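# The bag that wouldn't sit still

Ask Mahnaz Kermani what the hardest object in her workshop is and she won't point at the lathe, or the drawer of tiny brass screws, or even the eggs (they did eggs in April, and mopped up afterwards). She'll hold up a thin plastic bag.

Kermani and Farzad Hassanpour have been building a two-armed robot at Bultlow, a shared workshop above a tyre fitter's, since the spring before last. They call it McPhee. Hassanpour does the wiring and the motors, Kermani writes the code and makes most of the fingers, and both of them have a habit of turning up on a Sunday meaning to stay an hour and leaving when the last bus does.

McPhee can already stack cups, sort pegs and put the lid on a biscuit tin. Bags are a different game altogether. A cup stays the same shape when you pick it up! A bag slumps, folds over itself, clings, catches the draught from the stairs and ends up somewhere new every single time. Kermani finds this thrilling.

"With a cup you plan the move and then do it," she says. "With a bag you have to keep looking. I love that. It's much closer to how my own hands work."

The job they've set themselves sounds tiny: one arm takes the bag by its open end, the other takes hold further down, and between them they get it ready for filling. Each arm carries a small camera close to the fingers, so the robot gets a very near view of whatever it's trying to pinch. I spent most of an afternoon glued to the right arm's picture on Hassanpour's old laptop, and I could happily have stayed for another.

With the left gripper up at the mouth of the bag, a twisted length of plastic hangs straight down into the gap between the right arm's black fingers, and everyone in the room leans in.

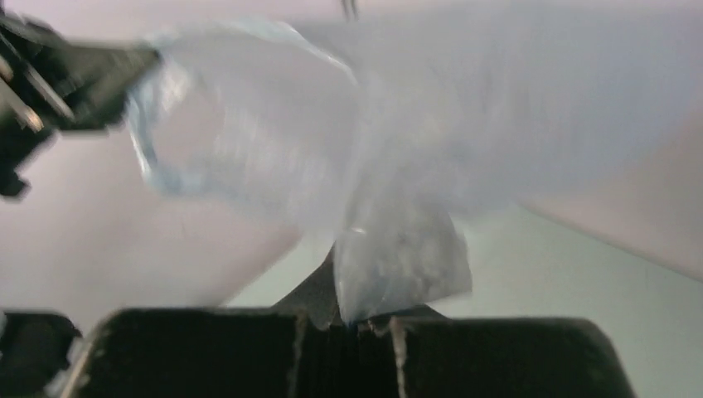 ## Fingers, and more fingers

The first set of fingers was far too smooth, and film slid out of them whenever the arms moved apart. The second had deep teeth and chewed holes in everything. Kermani is now on version 6, with a finer texture at the tips, and there's a margarine tub of rejects under the bench that visitors are welcome to rummage through.

Speed matters as well. Pull quickly and the plastic billows like a sail, so the code now waits for it to settle before the second arm closes. That pause is 30 lines of Python and took a fortnight of arguing. Hassanpour wanted it shorter. He still does.

If you fancy trying something similar, their advice is to begin with one arm and a tea towel, which is floppy but forgiving, and to save every failed attempt along with the good ones. McPhee's folder holds 1036 attempts so far, and Kermani goes back through the worst of them with a mug of tea and a notebook.

Next on the list is a paper bag, then a net of onions. Hassanpour has already bought the onions.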